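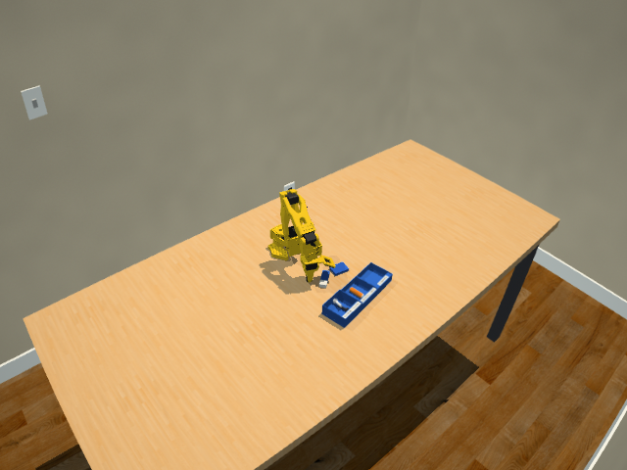
Why does a texture I projected onto a curved surface smear when I edit the group afterward?

The projection is stored in the coordinates of the group it was made in. If you scale that group, or explode it into a parent that has been scaled, the faces keep the old projection and the image stretches along whichever axis changed. Undo the scale, reset it at the group level, and then sample and repaint the faces.

I'm putting that at the top because three people wrote to me off list with the same question, and it came out of the thread below. The longer version follows for anyone who wants it.

Teodor Gajewski wrote:

> I have a barrel vault, 16 segments, with a brick texture projected on it
> from a flat face. It looked right when I made it. Then I made the vault a
> group, stretched it to fit the wall under it, and now the bricks at one
> end are longer than the bricks at the other. I tried right-click,
> Texture, Position, but I don't get the menu item on most of the faces.
>
> Sheldon said to turn on hidden geometry. I did that and I can position
> one face at a time, but then the joints don't line up with the next
> face. Is there a way to do the whole vault at once? I have 15 of these
> in the model and would like to avoid doing every segment of every one
> by hand.
>
> Also, does it matter that the vault was imported from Corness and not
> drawn from scratch?
>
> Teodor

Teodor,

Taking these in order.

Sheldon is right about hidden geometry. The Position command works on one flat face. A smoothed vault is many flat faces, and with hidden geometry off you are selecting the whole smooth surface, so the command goes away. That part is normal.

The joints don't line up because positioning each face separately gives each face its own origin. You want all of them to share one. What I do:

1. Open the group for editing. Select all the vault faces and paint them with the default material, so you are starting clean.

2. Close the group. Right-click it and look for Reset Scale. If it's there, the group has been scaled and this is your trouble. If you still need the vault at the stretched size, don't reset it. Choose Scale Definition if it's a component. If it's a plain group, make it a component first and then do the same thing.

3. Draw a flat rectangle next to the vault, the same length as the vault and as wide as the opening. Put it directly below or above, parallel to the ground.

4. Paint the rectangle with the brick and position it the way you want it. Get the joints where you want them at the ends now, while it's one face.

5. Right-click the rectangle, Texture, and make sure Projected is checked.

6. Open the vault for editing. With the paint tool, hold down the sample key, click the rectangle, let go, and click the vault faces. Turn hidden geometry off before you click. The whole smooth surface takes the paint in one go.

7. Delete the rectangle.

One warning about step 6. A projection from below will look fine at the crown and stretched near the springing line, where the faces are close to vertical. On a shallow vault you may not care. On a full half circle you will. In that case skip the projection and unroll it: paint the first face, position it, then sample that face and paint the next one beside it, with hidden geometry on and Projected unchecked. The texture wraps around the edge and the joints carry over. It has to be done in order, each face sampled from the one next to it. It's slower, but if all 15 vaults are copies of one component you only do it once. If they aren't, fix one and replace the others with it.

On the Corness import: it can matter. The files I've had from there come in with the faces triangulated, so each segment is two triangles with a diagonal between them. The wrap method still works but you have twice as many faces to click. Erase the diagonals first if the faces are flat. Ghislain Bouchard has a small script called Bristano that does this, and he posted it to the list in March. I ran it on a model with 1102 faces and it removed the diagonals I expected and left the ones on warped faces alone. Save before you run it. It makes one undo step per edge, and on a big model you'll run out of undo.

Océane Lévesque asked in the other thread whether the Verhoeven plugin does the same thing. I used it for four projects and gave up on it for textures. It does its own unwrapping and the result is good, but it writes a new material for every surface, and the materials list gets hard to use. For rendering only, it's fine. If you have to hand the model to somebody else, I'd stay with the built-in tools.

One last item, for Archie Carnegie, who asked about the brick itself. I used the running bond from the Brostum set. Set the width in the material editor before you paint anything — changing it later changes it everywhere, and the faces you positioned by hand may need to be done again.

If the bricks still come out longer at one end after step 2, send me the component by itself, without the rest of the building. It may have been tapered and not scaled, and that needs a different fix.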